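Duvirden to replace gas hobs in Clustby flats under three-year programme

2 September 2023

Housing provider Duvirden has confirmed the start of a programme to remove gas cooking from its flats in Clustby and fit electric hobs in their place. The work covers 1,000 homes and will be carried out in stages over three years by the electrical contractor Najjar.

The first stage takes in 12 blocks on the north side of the estate. These were chosen after a survey in May found that the gas risers serving them were nearing the end of their working life. Replacing the risers like for like would have meant opening up walls and ceilings in every flat. Duvirden has decided to cap the supply at the meter instead and bring a new cooker circuit into each kitchen.

Each flat will have its consumer unit checked before any other work is booked. Where there is no spare way, or where the unit does not meet current wiring rules, a new one will be fitted at no cost to the tenant. The cooker circuit will be run in surface trunking along the hall and behind the base units, with an isolator switch set above worktop height and to one side of the hob.

The hobs will have a flat glass top with four cooking zones. Worktops will be kept where the existing opening can be used. Where it cannot, the section of worktop on either side of the hob will be replaced in the nearest available finish.

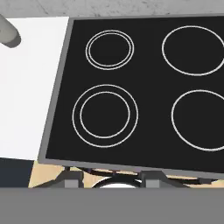
The tenants' association at Clustby said it supported the change but had asked for firm dates, as residents in earlier schemes had been left without a cooker for longer than they were told. It added that "a day without cooking is manageable, a week is not", and that households with young children should be given a choice of slots.

Duvirden has agreed to a limit of one working day between the gas being capped and the new hob being tested and switched on. If the limit is missed, the tenant will be lent a tabletop hotplate until the work is complete.

Letters will be sent to each household 10 working days before the first visit. Bookings will be handled through Zendero, the online repairs system already used by tenants, or by telephone for those who prefer it. Leaseholders in the affected blocks will receive a separate notice setting out their options – the programme does not alter the terms of their leases.

Tenants who have bought their own gas cooker may keep it or ask for it to be taken away free of charge.

Notes to editors

Duvirden lets and manages homes in Clustby and the surrounding area.

Heating and hot water in the first 12 blocks are supplied from a shared plant room and are not affected by the work.

ENDS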